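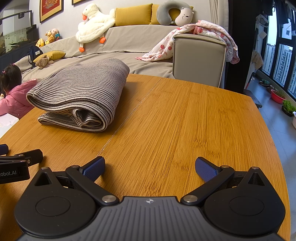

Ticket 31 – Left finger lags on the folding task

Category: Student Projects > Grippers > Help

Hi all, Akinyi here from the Windmont club. We're on the blanket fold for our project and my left finger closes a beat after the right one. I've redone the zero twice, swapped the cable and checked the pivot screws – no change! It's worse after 14 or so grips. Same striped blanket every go.
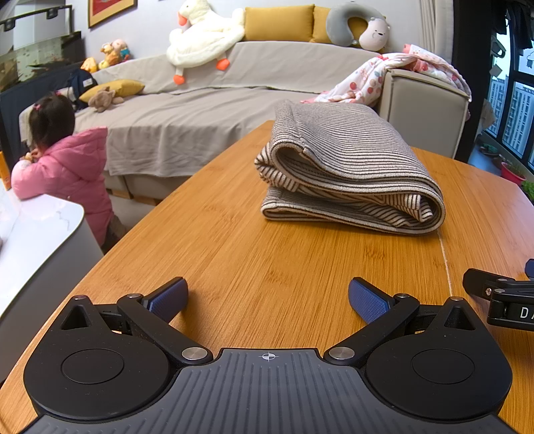

Chiharu Minami: Try zeroing with the fingers fully open. Ours did this in January.

Status: open

Search tickets Go

Contact the club | Back to top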